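3.2 Bin type and sorting errors

Waste audits in office buildings usually weigh material at the dock, where the point of disposal can no longer be recovered. We audited 14 floors at the Tutmont site during February, emptying desk-side bins separately from the shared stations. In all, 970 beverage containers were logged. Containers with caps on were recorded apart from those without – the Drarnside sorting line treats the two differently.
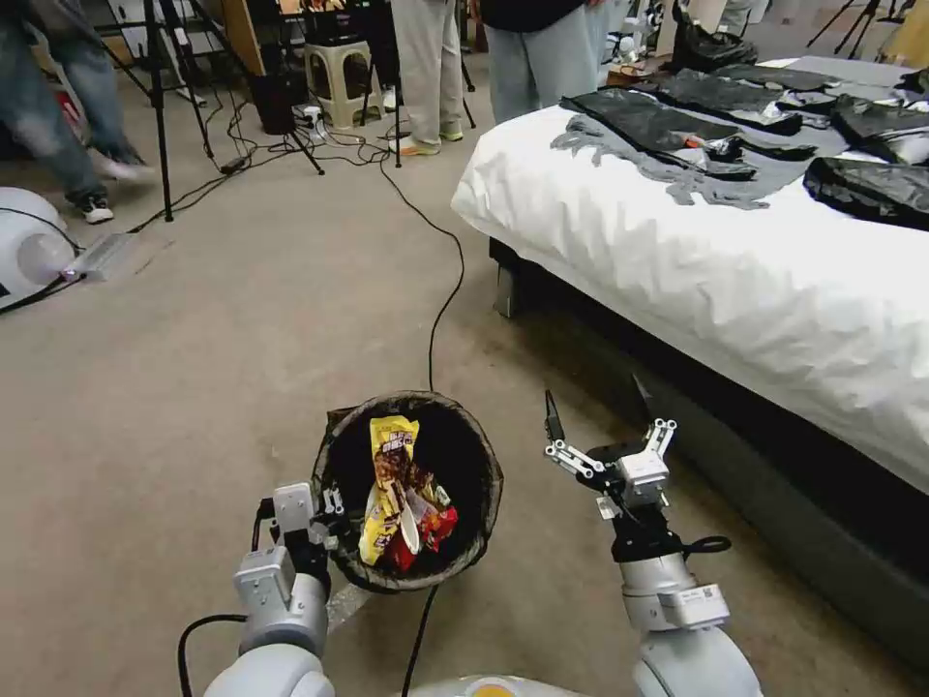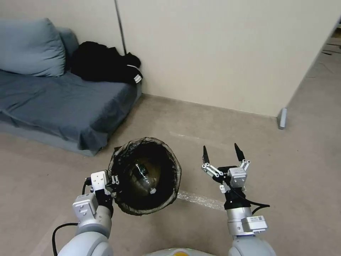

Figure 2. Round black wastebasket of the desk-side class; in one view it holds a clear plastic bottle with a dark label.

Áine Keane, commenting on an earlier draft, objected that desk-side bins were emptied at night and shared stations at noon, so that bin type and time of day could not be fully separated. We accept the point. The Tagle floors, where both types were emptied at 6 p.m., are therefore reported on their own in Table 2.

Error rates were computed per container and not by weight, as residual liquid would otherwise dominate the result. Floors with fewer than two shared stations were left out of the comparison.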